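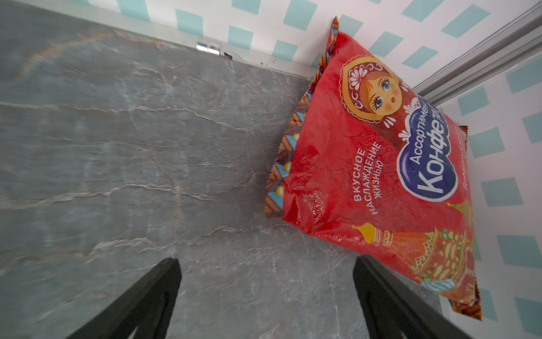

Photo: Dennis Parsons

The Makar Street question failed

2024-12-26

The city clerk put the final numbers up before the holiday, so I can stop refreshing the page. The Makar Street bond question failed by 183 votes. I voted for it. I want to write down what I think happened while I still remember it, and then I'll leave it alone until spring.

For anyone who doesn't live in Skirnville, the question asked whether the city could borrow money to rebuild the Makar Street bridge and the intersection on the east side of it. The bridge has had a weight limit for years. The school buses go the long way, by Bautista Park, and so does the ladder truck. There was no organized campaign against it that I know of. I saw one yard sign, hand-painted, and it was on a street nowhere near the bridge.

The wording didn't help. On the ballot it was one sentence that ran most of the way down the column. It mentioned the dollar limit, the term of the bonds and "related improvements," and the word bridge came near the end. I read it twice in the booth, and I'd been following this since the first hearing. A man behind me in line asked the poll worker whether it was the sewer thing. The sewer thing passed two years ago.

Then there was the October hearing. I went, and nearly 60 people were in the room, which is a lot for us. Most council meetings draw the same few faces. The engineer had slides, and they were good slides, but public comment didn't open until very late and people with kids had already gone home. I stayed because I had signed up to speak. By the time my name was called there were four of us left on the list, and two of those had walked out. I said my piece about the detour and sat down.

What I heard most that night was that people didn't trust the intersection part. They were fine with the bridge. The intersection plan takes out the left turn into the hardware store lot and adds a median, and the owner came and said plainly that he thought it would cost him business. The council's answer was that the design wasn't final. I believe that, but it's hard to ask for a yes on something and also say it isn't settled. If the two had been on the ballot separately I think the bridge would have passed easily and the intersection would have lost.

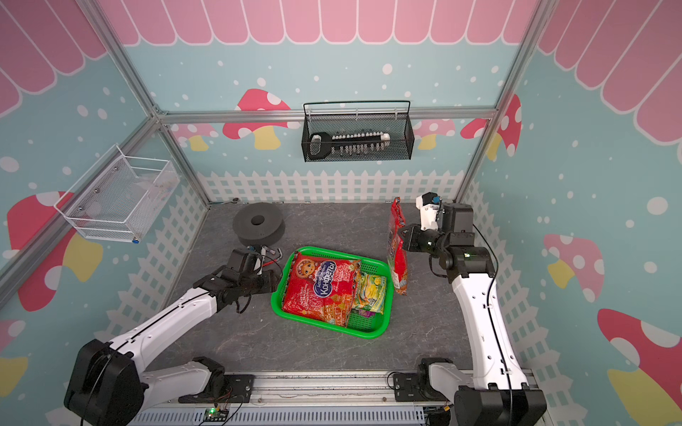
Issue 183

The other thing is the meeting video. The city moved its recordings to Trendeo this year, and I have complained about that here before. The old archive let you click on an agenda item and go right to it. Now you get one long file per meeting, and the search box finds the title of the meeting and nothing else. If you wanted to hear what the engineer said about the median, you had to drag the slider around until you found him. I did it, and it took me most of an evening. I don't blame anyone who gave up and went by what they'd read on the neighborhood page, where somebody had posted that the tax increase was per month. It was per year. That post was never corrected as far as I could find.

I don't want to make too much of the video. People vote no on borrowing for all sorts of reasons, and groceries are expensive. But the city's own page about the bond was two paragraphs and a link to a PDF, and the PDF was scanned sideways.

The precinct breakdown is interesting if you like that kind of thing. We have eight precincts. The two closest to the bridge voted yes by a wide margin. The two out past the county road voted no by about the same. Those folks don't use Makar Street much, and I can't fault them for asking what they'd get out of it. Everything in the middle was close. My own precinct came out ahead for yes by eight votes, so I suppose I know a few of them by name.

As for what comes next, the council can bring it back, but not before the spring ballot, and they'd have to vote on new language by the end of winter. One member has already said she wants the bridge by itself. Another wants to wait and see if the state grant comes through — it didn't last time. I'd take either one. I would not take the same question again with the same sentence.

The weight limit stays as it is for now. The bus route stays as it is too. I called the street department to ask whether the deck patching they'd put off for the vote would go ahead, and the man I talked to said he hadn't been told yet. He took my number. I'll post it here if he calls back.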